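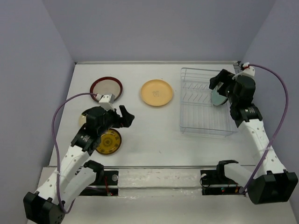
Kinsella's Big Map Update Reaches Nurnudville, Eventually

If you live in Nurnudville and have spent the spring watching people in Lastcombe brag about offline maps, put down your paper atlas. Kinsella has started pushing version 38 of its phone software to the town's Gaden handsets, and with it the navigation app that everyone else has been complaining about since March.

The company confirmed the news in the way it confirms most things, by changing one line on a support page at 6 in the morning. Where the page used to say "Nurnudville: under review," it now says "Nurnudville: rolling out." There was no teaser, no countdown and no blog post with a sunset on it. Owners of the Gaden 300 should see the update first. Owners of the smaller Gaden 40 are next in line, at a date Kinsella describes as "following."

The headline feature is offline maps, meaning you can download your whole region over Wi-Fi and then get lost in it without using any data. The Nurnudville package weighs in at 3175 MB, a remarkable size for a place with one traffic circle. Lastcombe, which has a subway, fits into far less. Kinsella's release notes put the difference down to "enhanced terrain," so hikers and anyone with strong feelings about contour lines should be thrilled.

You'll want to clear some room before you start. The installer checks for free space only after it has finished downloading, and if it doesn't find enough, it throws the download away and offers to begin again. Lastcombe users reported this in the first week. The release notes list it under known issues, along with a clock widget that loses a minute whenever the phone is charging.

Also in version 38: the keyboard has moved the comma. It used to live to the left of the space bar and now sits behind a long press on the period, where Kinsella says it will be "easier to discover." A setting brings the old layout back. It's in Accessibility, then Text, then Advanced, then a menu that is also called Text.

Notifications get a tidier look as well. Messages from the same app are stacked into one card, and a swipe to the right opens the stack. A swipe to the left deletes everything in it with no undo. The direction was the other way around in version 37, so give your thumb a day or two to adjust before you let it near anything important.

The voice assistant hasn't made the trip this time. It works in Lastcombe, in the sense that it answers when spoken to, but Nurnudville's settings screen shows the switch grayed out with the words "Not available in your area." Early adopters on the Gaden forums found that changing the phone's region to Lastcombe turns the switch back on. It also changes the weather, the currency and the emergency numbers, so we'd suggest leaving it alone.

Battery life is the part most people will care about. Kinsella claims the update adds 40 minutes of screen time on the Gaden 300, and forum posts from Lastcombe mostly back that up, provided the new animated wallpaper is off. It's on by default. Turning it off takes two taps, and turning off the reminder that you've turned it off takes four more.

To get the update, open Settings, choose System and tap Check Now. The phone may tell you that it's already up to date. Several Nurnudville owners say a restart and a second check did the trick, while others say they tapped the button until it gave in. The rollout is being done in batches, and there is no way to find out which one you're in.

Anyone who bought a phone through a carrier gets to wait a bit longer while the carrier tests the software and adds its own app store, which can't be removed. Unlocked phones skip that step.

Kinsella hasn't said when the Gaden 40 will get its turn, or whether the comma is coming back. The support page does now have a button asking "Was this helpful?" At press time, clicking it led to the version 37 release notes.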